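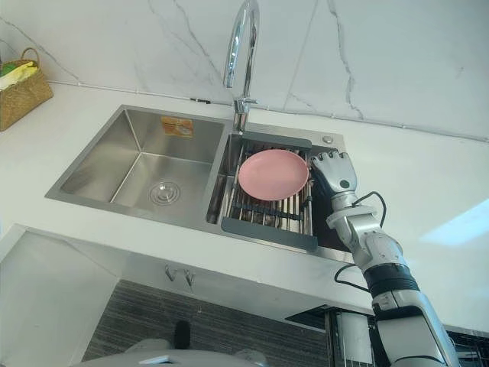 A double sink, with a roll-up rack over the smaller bowl.

Rent a flat in Otbridge now and odds are it comes with a dishwasher and one tiny sink you can't fit a roasting pan in. I've looked at 11 places since July. Two had a proper double bowl. Two!

Everybody says the same thing, you have a machine, what do you need the second bowl for. Well. Soup pots. Lettuce full of grit. The kid's paint brushes while the pasta is draining. Try doing that in one bowl without moving everything onto the counter, dripping, and back agian.

My neighbor Pieter Magagula fits kitchens and he blames the floor plans. Landlord wants a 64 inch counter to do the work of a long one, so something gets cut, and it's always the sink. Never the wine fridge. Nobody I know asked for a wine fridge.

And washing up by hand is not a punishment. I grew up in a house of six in Medby, one washed, one rinsed, and that was when you heard things. My brother told me he was leaving school over a pile of plates. You don't get that loading a machine — one person bends over, everyone else wanders off to there phones.

Yes, machines save time. I own one, I run it most nights. Fine. But the knives still get done by hand, and the good pan, and anything with a wooden handle, so that's half the kitchen already.

So builders, please. Lose the fridge, lose the fancy tap with the 26 settings. Give us the second bowl back.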